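I have a drawer that I call the party drawer, and for years it was a disgrace. Half a sleeve of cups, a bag of forks with no knives, nineteen kinds of napkin and a candle shaped like the number 6 that has now done duty for three different people. Every time we had folks over I'd buy everything new, stuff the leftovers on top, and do it again in February.

So last winter I sat on the kitchen floor with a trash bag and a cup of coffee and sorted it out, and since then I've picked up a bunch of little habits that make feeding a crowd (my crowd is usually family, plus whoever they bring) a whole lot easier. These are the ones that stuck.

Keep one box for disposables, and only one. Mine is a lidded tote that slides under the bench in the hall. Cups go in mouth down in their own sleeve, and I fold the open end over and hold it with a clothespin. If the sleeve has torn, a clean bread bag fits most cups just fine. Forks, spoons and knives each get a zip bag with the air squeezed out. When the box is full I don't buy more, even when there's a sale. That rule has been hard on me, I love a sale!

Yes, you can wash the plastic ones. The sturdier clear cutlery comes up fine in a bowl of warm (not boiling) water with a squirt of dish soap. Swish, rinse, lay it out on a towel overnight. I don't put it in the dishwasher anymore, after the time I opened the door and found a dozen forks shaped like question marks. The thin wobbly stuff I use once and let go. Anything with a crack goes too, and I don't rewash cups that had milk in them, because I can always smell it afterward even if my husband says I'm imagining things.

Save the little packets. Oh boy, do we get packets. Sugar, salt, pepper, soy sauce, ketchup, mustard, those tiny mayos. I keep the dry ones in an old tea tin and the wet ones in a jar in the refrigerator door, and I write the month on a piece of masking tape so I know when I last cleared it out. Dry packets are wonderful for a buffet. You put them out in a mug and there are no sticky sugar bowls at the end of the night. If a ketchup packet has puffed up like a pillow, throw it away. Don't poke it. I poked one.

Set up drinks away from the food. This was the single biggest improvement at our house. People stand where the drinks are, and if the drinks are next to the potato salad, then your line for potato salad goes out the back door. A small round table is best for this, in my opinion, as folks can get at it from all sides and there are no corners to catch a hip on. Put it where you'd like the crowd to be. Ours goes in the living room by the big window, and the kitchen stays clear enough for me to get to the oven.
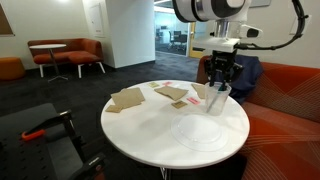
A cup, packets and paper on a round white table.

Lay paper down first. I buy the plain white kind on a roll, and I tape it underneath the edge so the tape doesn't show. Spills soak in where they land, kids can draw on it, and I can write what's in each pitcher right in front of the pitcher. When it's over you lift off anything worth keeping, roll the whole mess up toward the middle and carry it out. If your table has a shiny top, be careful with colored crepe paper or cheap printed napkins. The dye will come off under a wet cup. I got a pink ring off my mother-in-law's table with a paste of baking soda and water and a very soft cloth, but I wouldn't scrub a glossy finish with that every week. Try a spot underneath first.

For everyday rings on a glossy table, a damp microfiber cloth with one drop of dish soap does it nearly every time. Then a dry cloth right behind it, or you'll have streaks that show up the minute the sun comes in. Fingerprints come off with half white vinegar and half water. Don't use vinegar on marble or any other stone, ever.

Names on cups, please. A marker on a string, tied to the leg of the table. Without the string it will be gone inside of ten minutes. For the clear cups I like a rubber band better (different colors, one per person), and you can drop them back in the jar afterward. My sister uses washi tape and it looks darling but leaves a gummy edge on the good glasses. A dab of cooking oil takes that off, then soap to take off the oil.

Fill the cups less than you think. Two-thirds at most for grown-ups and half for kids. Light plastic cups tip when they're nearly empty too, so if we're outside and it's breezy I park them in a muffin pan. A muffin pan also makes a very good carrier. You can go up a flight of steps with one and not lose a drop, as long as the dog is shut in.

Freeze your own big ice. I fill a bundt pan with water the night before, drop in some lemon slices, and float the whole ring in the punch bowl. It lasts ages longer than cubes. Run a little warm water on the bottom of the pan and it slides right out. If you're doing fruit juice instead of lemonade, freeze juice, and then your punch doesn't go weak on you.

One trash can won't do it. Put out two the same size, line them both, and tape a word on each one. I also leave a few spare bags folded flat in the bottom, under the liner, so when one comes out the next is already sitting there. And an empty dish tub on the counter for real silverware! I have dug through coffee grounds for a good spoon more than once.

Last thing, go through the box while you're putting it away. I write what's running low on the inside of the lid in pencil and take a picture of it with my phone before I go shopping. Right now it says spoons, big napkins, no more cups.

Recent Tips
Getting Candle Wax Out of a Tablecloth
What I Keep in My Junk Drawer Now
Stop Your Cutting Board From Sliding
Six Uses for a Leftover Bread Bag
Cleaning a Cloudy Pitcher
Potato Salad for a Big Crowd
Quick Fixes for a Sticky Drawer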